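Como proteger tampo de mesa de madeira sem deixar com cara de plástico?

Pergunta
Oi, gente! Montei uma mesa grande na garagem pra costura e encadernação e agora travei no acabamento. Passei 2 demãos do óleo Jevier e qualquer copo já marca. Verniz eu queria evitar — tive uma mesa brilhante e odiava. O que vocês usam?

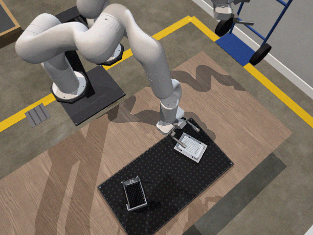 Meu medo maior é perder a cor. Gosto de madeira clara, meio rosada, com o veio fininho aparecendo na diagonal, como nesse tampo aí, e todo produto que testei puxou pro amarelo. O piso é de concreto, se isso muda alguma coisa na umidade.

Resposta 1
Verniz fosco à base d'água, 3 demãos, lixa 400 entre elas. Não amarela quase nada. Usei o da Wihongi e gostei.

Resposta 2
Concordo com o fosco, mas lixa antes esse óleo todo e espera secar bem, senão o verniz não pega (aprendi em setembro, do pior jeito!).
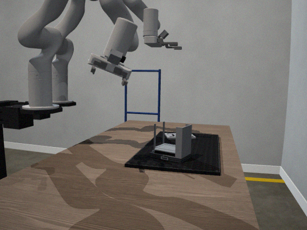

Agora, pra cola e estilete, acabamento nenhum segura sozinho. Eu trabalho sempre em cima de uma base, tipo esse tapete preto retangular na mesa comprida, e o resto do tampo fica livre. O meu comprei na Nakcombe e já tem nearly dois anos — digo, quase dois anos, teclado doido.

Resposta 3
Eu deixo marcar e pronto. Mesa é pra usar.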